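What's Inside a Computer Tower?

Have you ever looked at the big box that sits under a desk and hums, and wondered what's in there? I did, all the time, when I was a kid. My grandmother, Bronisława, told me it was full of very small office workers. I believed her for longer than I'd like to say!

I grew up and got to open a lot of those boxes, and I still love the moment when the side comes off. So let's take a tour. I'll go slowly, and I promise to explain every weird word.

First, the name

People call it a tower because it usually stands up tall. When you want to work inside one, though, you lay it down flat on its side, so you can look straight down into it like you're looking into an open drawer. The outside metal box is called the case. One side of the case is a panel that comes off, and behind it is everything that makes the computer a computer.

The big green board

The largest thing you'll notice is a flat board, and very often it's green. It's called the motherboard. I think that's a great name, because everything else in the box is connected to her one way or another.

If you look closely at a motherboard it's a bit like flying over a town. There are little round things standing up like water tanks (those are capacitors, which hold a tiny bit of electricity until it's needed), flat black chips like parking lots, and plugs and sockets all over the place. There are roads, too! They're thin lines of copper in the board, and signals zip along them faster than you can blink. 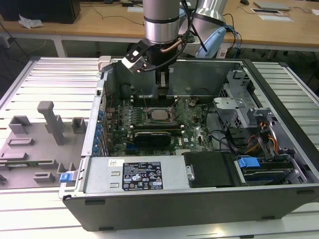
My favorite part is the CPU. Those letters stand for "central processing unit," but you can call it the processor, and lots of people just call it the brain. I'm not totally happy with "brain," to tell you the truth. Your brain can have a new idea in the bathtub. A processor does what its instructions say, one tiny step after another, only unbelievably fast. Add these numbers. Put that over there. Is this one bigger than that one? Do that enough times in a second and you get a game, or a movie, or your homework on a screen.

The processor is a flat square, smaller than a cracker, and the shiny metal lid on top is called a heat spreader. Working that fast makes it hot! So when a computer is being used, a cooler sits right on top of the lid. It's usually a chunk of metal with lots of thin fins and a fan to blow the heat away. That's a lot of the humming you hear. With the cooler off, you can see the processor's shiny lid sitting in its socket, but you should never run a computer that way.

Memory, or the desk trick

Near the processor are some long, skinny slots in a row. Those are for memory, which is also called RAM. A piece of memory is a thin little card, and it goes into its slot standing on its edge, like toast in a toaster.

But what is memory for? My friend Sorin Surdu teaches a computer club, and he taught me to explain it with a desk. Imagine you're drawing a picture. The paper and the crayons you're using right now are on top of your desk, where you can grab them quickly. Everything else is in the closet. Memory is the top of the desk. It's quick to reach, but there's only so much room, and when you turn the computer off, the desk gets wiped clean – whoosh!

The closet is the drive. Drives keep your things even when the power is off. They live in their own little spaces called bays. In lots of computers you'll find colored plastic latches on the bays, and the color is a helpful hint: it means "this is a part you can move with your fingers, no screwdriver needed."

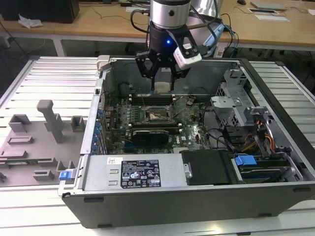

Now for the graphics card, the long black thing that lies across the motherboard below the processor. Its whole job is pictures. Every picture on your screen is made of tiny colored dots, and somebody has to work out the color of every dot, over and over, while you're busy jumping over lava. Some computers don't have a separate card for this and the processor helps out, but a game player will usually want one.

And the last big piece is the power supply, a metal box inside the metal box. Electricity from the wall is much too strong for those delicate chips, so the power supply changes it into the gentler kind they need and sends it out through wires. The wires come in different colors, and each color has its own job. There's a label on the power supply, too, with lots of small print and symbols and warnings on it. Grown-ups who fix computers really do read it.

Can I open mine?

Ask first! And then do it with a grown-up who knows how. These are my rules, and I follow them too:

Shut the computer down and unplug it from the wall.

Touch something metal, like the bare case, before you touch any parts. You know the zap you get after you shuffle across a carpet? A zap you can hardly feel can still hurt a chip.

Hold cards by their edges.

Never, ever open the power supply. It can hold on to electricity even when it's unplugged. I've been doing this a long time and I leave it shut.

If you can't open one at home, ask whether your school or library has an old computer that doesn't work anymore. Teresa Sobczak's class did that, and they played a game where you get 2 points for each part you can name and 6 if you can say what it does. One girl got to 80. I would have lost to her!

Words to remember

Case: the metal box around everything.
Motherboard: the big board that everything connects to.
Processor (CPU): follows instructions, super fast.
Memory (RAM): the top of the desk.
Drive: the closet.
Graphics card: works out the pictures.
Power supply: turns wall electricity into the kind the parts can use.

Next time I'm going to write about keyboards, and what happens between your finger going down and the letter showing up. If you have a question about it, get a grown-up to help you send it in!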